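Install dates for the new bronze are fixed. It goes into the sculpture garden at Gandaslow in October, next to the lower pond.

Pistano are casting it in 24 sections. I've seen the first two and the surface is good — a bit darker than the wax.

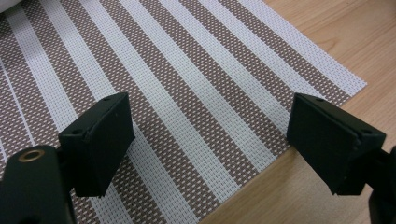
Striped placemat, wooden table.

Citlali Magaña has the plot beside mine. Hers is limestone, carved on site.

The Nillier show closes on 16/09/2023. I have three small pieces in it, numbers 30 to 32 in the list.

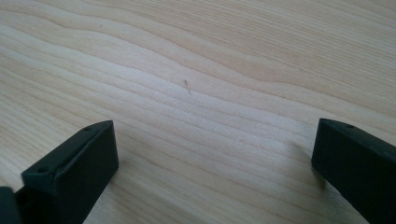

Entry is free and the last one in is at half four. Use the side door on Meléndez Street.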